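Skeva Wiki > Faults and Failures > Phantom grip

Last updated: January 2018

Phantom grip is the name most of us use for a fault where a robot hand believes it's holding something it has already dropped. I first ran into it on a Swanepoel two-finger hand at the Unamen bench, and I've been collecting cases ever since (I need better hobbies, I know).

The hand decides it has a grip when motor current climbs past a set value. Skultevico shipped that value at 201 on the early controllers, which is fine for a mug and hopeless for something as skinny as a marker. Worn finger pads drag against each other, the current creeps up, and the arm swings off to the pen cup with nothing in it. In our log of 2744 marker pickups, 70 ended that way - and the controller reported every single one as a success!

Marker jobs are a favorite test for this because people do them without thinking. One hand keeps a small cap pinched while the other moves a whole marker near the holder, and neither squeezes very hard.

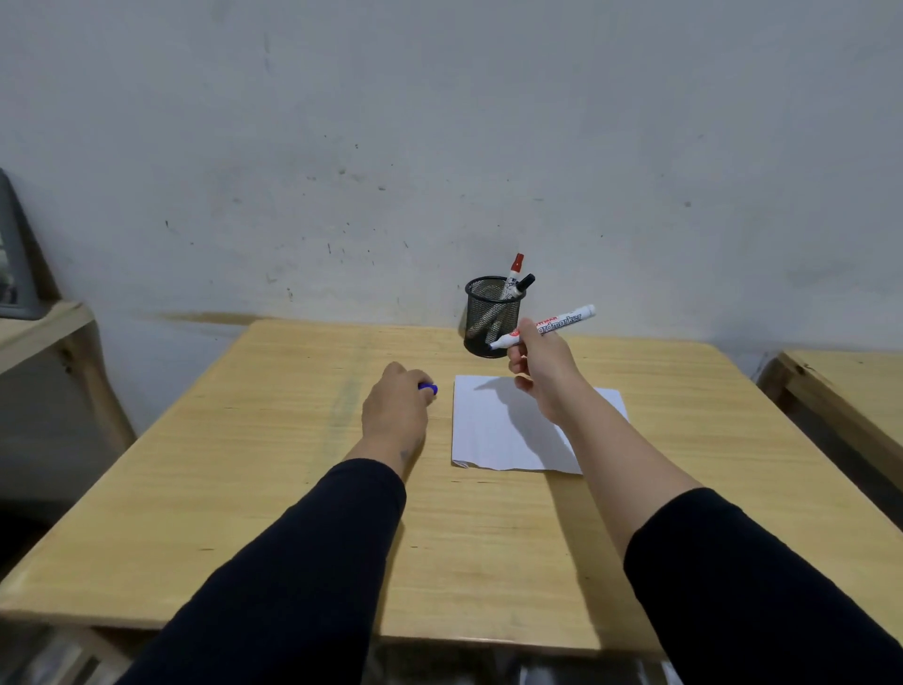

Reshma Mnguni disagrees with blaming the pads, and told me the real trouble is that the current gets checked once, at closing, and never again during the move. She has a point. After we added a second check halfway through the move, the next 1170 pickups gave us just one phantom.

The safety side is easy to miss. An arm that thinks it's loaded pushes down at the drop-off with up to twice its normal force, and we cracked a pen cup in December finding that out. Keep your fingers away from the drop-off until the arm has parked, and don't clear the fault by hand while the power's on.

Comments

Emiliano Salinas: Same thing with our glue sticks. New pads helped for a week, then it came back.

benchrat: Does the second check slow the cycle down much?

Emiliano Salinas: Barely noticed it on ours.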